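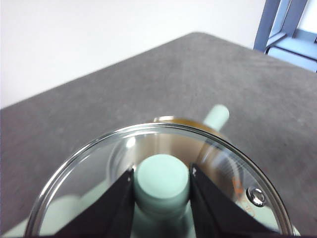
Small Cookware, Careful Hands: An Interview with Kamala Bhat

The play kitchen collection at the Brunbridge Family Resource Center lends to 20 neighborhood groups and received 1,187 loan requests last year. Kamala Bhat has managed it since it opened. She spoke with the Center's newsletter about the mint-green cooking set, which is among the items families ask for most often.

Ms. Bhat attributes its appeal to the lid. "Children want to see into the pan," she said. "With a solid lid they lift it every few seconds. With glass they will wait, and they talk about what is cooking." She noted that the knob matters as well. It is short and round, and stands high enough above the glass for a child to take hold of it from either side.

The Center prefers cookware with metal interiors and a real rim. "A lid should sit down on the pan with a sound," Ms. Bhat said. "Children of three or four notice that. They will take it off and put it back for the whole of a morning." Her colleague Indrek Rimkutė, who inspects returned items, checks each lid for chips and confirms that the band around the glass is tight – a loose band sends the lid to the repair shelf.

Storage was a concern in the first year. Pans were stacked inside one another and the glass was scratched. The Center now keeps every pan with its own lid in place, and the cooking base is stored flat. The change was proposed by Yamuna Nair of the Bradham branch, where 686 items are held in a single room.
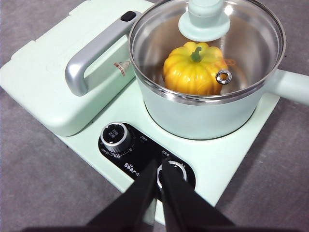 Does the Center lend the set with play food?

Food is lent separately, in cloth bags sorted by age group. Ms. Bhat explained that families often have something suitable at home. "Dried pasta shapes are popular with the older ones," she said. "For the younger children we suggest felt pieces, and we ask that they come back clean."

Asked what she would add to the collection, Ms. Bhat named a second, wider pan and a ladle in proportion to it. Requests for the spring lending period are accepted at the front desk in Brunbridge and at the Bradham branch.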